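15/07/2020 - sprint timing notes, Flarnberg track

Reran the start-block data from the Berchtold plates against the Kunier gates. 3,341 force samples in the log, 1,978 usable after dropping the false starts. Lane 7 still reads late on the first gate; swapped the cable, no change.
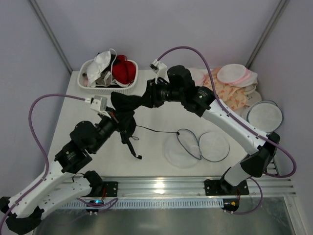 Does the lane 7 offset affect the 100 m splits?

Only the first one. Later splits are taken gate to gate, so the offset drops out after 10 m.

Clernex firmware left as is until October - the athletes are used to the current start tone. Offset is up to 18 ms, worse in the afternoon runs. To do: move the lane 7 gate to lane 2 and repeat.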